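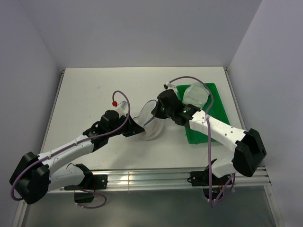
Two arms over a white tabletop, with the front rail below them.

Standing desks: what are we paying for?

A reader in Grasadstead wrote to ask whether she should buy a standing desk, having been told by her brother-in-law that it would cure her back, her afternoon slump and possibly her marriage. I have owned two. I am typing this sitting down.

The claims come in thick at this time of year, when people go back indoors and the catalogues arrive. The one on my doormat promises that I will burn more calories, think more clearly and sleep better. No source is given for any of this. There is a small drawing of a spine, which I suppose is meant to settle the matter.

My first desk was a Westine, the crank-handle model. You wind it up in the morning and wind it down when your feet hurt. I wound it up every day for the first week and twice in the second. After that it stayed wherever I had last left it, a little too high for sitting and a good deal too low for standing, until my wife asked if I was doing that on purpose.

The second was electric, a Goodall, and cost 1222 pounds with delivery. I didn't pay that. I got it from a firm that was closing its office, and the man who helped me carry it to the van said they had bought 9 of them and that he had never seen one go up after the first month. One office proves very little, I know. It is still more than the catalogue offers.

I do use the Goodall standing, for telephone calls mostly, and I like it for that. It is also handy for wrapping parcels. Whether my back is any better I couldn't tell you. I changed my chair in the same month and started walking to the shop, and I gave up carrying a laptop on one shoulder, so if there has been an improvement there are four things queuing up to take the credit.

Sivaprasad Rao, who wrote in after my piece on office chairs in May, makes a fair point on the other side. He spent more than six years on his feet behind a shop counter and says anyone who thinks standing is good for you should try doing it for a living. His knees are bad and his ankles swell. He now has a desk job and has no wish to raise the desk. "I have done my standing," he writes. I have a lot of sympathy with that. The same act is called a health benefit when a manager does it and a bad working condition when a cashier does it.

What I'd want to see before spending the money is fairly simple. How many people still use the lifting part after a year? Did anybody ask them, or did they only ask the ones who filled in the card? And how does the desk compare with getting up to make a cup of tea, which I can do already at no charge?

I put the first question to Munitz, whose range is the one advertised on the buses. I got a friendly reply with a discount code in it. The code has expired, so please don't write in for it.

To our reader in Grasadstead, then: borrow one if you can, for a month at least, and not the first keen week. Failing that, put a sturdy box on the kitchen worktop and stand at it with your work for a couple of mornings. Check that your elbows are at a comfortable height and that you aren't peering down at the screen. If you are still doing it by the end of the month, you may be one of the people these desks suit, and there are second-hand ones going cheap from offices all over the county. Try the motor under a full load before you hand over any cash, and ask for the feet bolts, as they always go missing in the move. Mine had six out of eight.

Next time, blue-light glasses. I have been sent a pair and so far everything looks slightly yellow.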